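The Pear That Does Not Wait

In the village where my grandmother lived there was one pear tree for each house, and each family believed that the neighbor's tree was worse. I left that country long ago and I write now in a language which I learned as an adult, so I ask the reader for some patience. I want to write about pears, and about why it has become so difficult to eat a good one.

The problem is simple to explain. Most European pears do not become good on the tree. If you leave them on the branch until they are soft, they ripen from the center to the outside, and when the skin feels right to your finger the heart is already brown and like wet sand. So the grower must pick them while they are hard, keep them cold for a period, and then let them come back to the warmth of a room. An apple forgives you if you are not paying attention. A pear has one good day, perhaps two, and it does not send a letter to announce it.

My grandmother knew this without any book. She picked before the fruit was soft, by lifting each pear in her palm until the stem was level with the ground. If it came away from the branch with a small click, it was time. If she had to pull, she left it there for another week. Then the pears went into the cellar, on straw, not touching each other, and she carried them up to the kitchen in small groups. We were not allowed to press them with our thumbs in the middle. Only beside the stem, and only with permission.
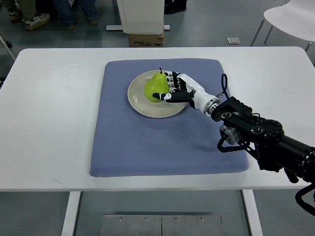
I thought about her cellar when I visited Trerkadberg in February, which is the wrong month to visit an orchard if you want beauty. The hills were gray, and the road up from the valley had ice on it in the mornings. But February is when the pruning is done, and it is also when the last of the winter pears come out of the store, so for my purpose it was the correct month.

The orchard I went to see is called Stodum. It has 253 trees, all of them on old rootstock, planted wide apart in the way people planted before the tractors became large. Brayan Ticona has managed it for 4 seasons. He came to pears from potatoes, and he told me that the change was hard for his nerves. A potato shows you its damage, he said, while a pear can look perfect for three weeks and be lost inside.

We walked between the rows for most of the morning. He carries a folding saw and a small pair of shears, and he stops very often. A pear tree wants to grow straight up, like a poplar, and if nobody interferes it will make a tall crown of thin wood with the fruit at the top where only birds can reach it. So the young branches are pulled down with string and tied to stakes, and after two years they remember the position. I saw branches held down by stones hanging in little bags. It looked like a strange kind of laundry.

He cuts less than I expected. In his first winter he cut too much, and the trees answered with a forest of upright shoots and almost no flowers. Now he takes out what is dead, what is crossing, and then one or two larger branches for light. After that he makes himself put the saw away - this is the most difficult part of the work, he told me, because there is always one more branch that looks guilty.

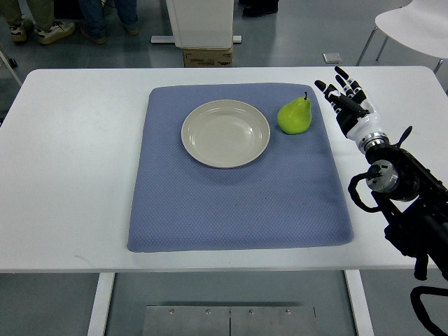 Ticona does not agree with me that the supermarket is to blame. People have simply stopped keeping fruit at home, he told me, and they buy a pear on the way to work as they would buy a sandwich, and it must be ready in that minute or it goes in the trash. He would like to print on every bag that the pear needs four days on the kitchen counter. He tried this once, with a small card. Customers brought the card back and asked if something was wrong with the pears.

I think he is partly right. But I also remember the pears I bought in my first years abroad, when I shopped after the evening shift. They were hard like wood on Monday and still hard at the end of the week, and then they went wrinkled at the neck without ever becoming soft. I believed for a long time that I had lost my taste for them. Later I understood that they had been kept too long in the cold, and that such a pear loses the ability to ripen, in the same way that a person can lose a language.

The store at Stodum is half underground, with a thick door and a floor of packed earth. The crates are stacked with spaces between them so that the air can move. Each crate has a label in pencil. The oldest rows are given to a variety they call Privo, a long-keeping winter pear with rough skin, and Ticona says it is ugly and he is proud of it. In a good year he has 66 crates of it. In February there were only a few left.

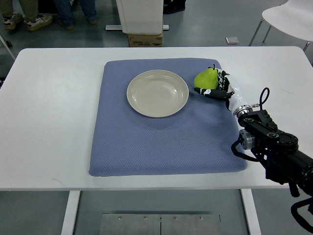 He gave me one to eat, and it was not ready. He knew that it was not ready. He wanted me to taste it like this first, crunchy and with almost no smell, a little like a raw turnip with sugar. Then he put three others in a paper bag with an apple, folded the top twice, and told me to leave it alone until Wednesday.

The apple gives off the gas that tells the pears to begin. A banana also works, but it leaves its own smell behind. I kept the bag on the windowsill of my rented room, and I confess I opened it every evening. On the first evening there was nothing. On the second there was a weak smell of flowers. On Wednesday I pressed beside the stem, as I was taught, and the flesh moved a little under my thumb.

I ate the first one over the sink, as it is proper. The second I took to Kiều, a small restaurant down in the valley, where they slice winter pears very thin and serve them with salt, chili and lime. I had never eaten a pear in this way. My grandmother would have been offended for an hour and then she would have asked for more. 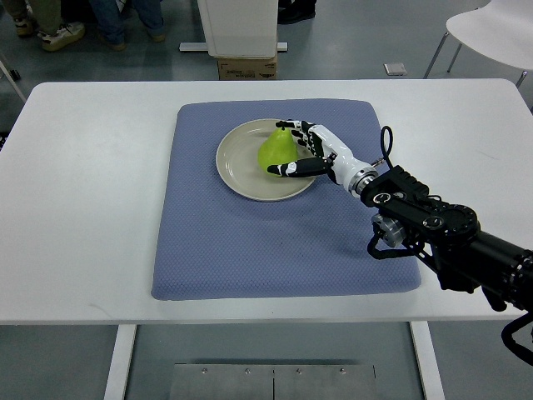
A green pear on a beige plate.

The third pear I wanted to carry home. I wrapped it in a sock and put it in the middle of my suitcase, and there I forgot it for two days. When I found it the skin was still whole and quite handsome, but the center was brown. I cut around the bad part and ate what was left with a piece of hard cheese, standing in my coat.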